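3.2 Sleeve length and reach in everyday workwear

What surprised us most in the Ellier wear diary was how often people wrote about their sleeves. We had asked about warmth, pockets and washing, and 300 entries came back with cuffs as the favorite topic! Wearers push them up, roll them, tug them down again, and they have strong views on all of it. Long sleeves stay popular even for close handwork (Figure 4).

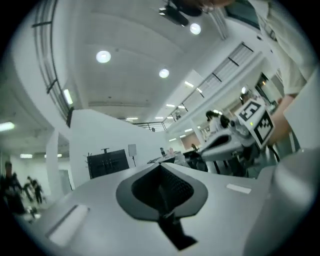
Figure 4. Beige long sleeve worn during handwork with a held tool.

The diary also shows how much the answer depends on what else is worn. Straps over the shoulders can hold the body of a jacket in place while the arms move forward, and the sleeve then has to supply all the extra length. We tested this with the Votorside pattern block, adding ease at the back of the armhole, and the change in comfort scores was lovely to see — 90 of the entries written after the May fitting mention easier reaching. Hooded jackets, which we had nearly left out of the study, gave some of the richest notes.

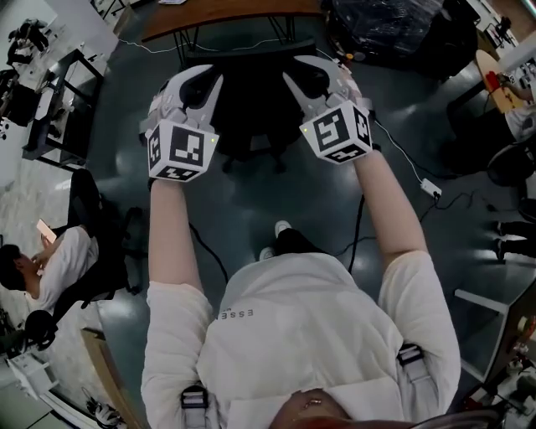 Fukuda, reading an early draft, replied that the armhole was only half the story and that we should look at cuff elastic too, as a tight cuff stops the sleeve from sliding back down by itself. We agree, and we take up cuffs in Section 3.3.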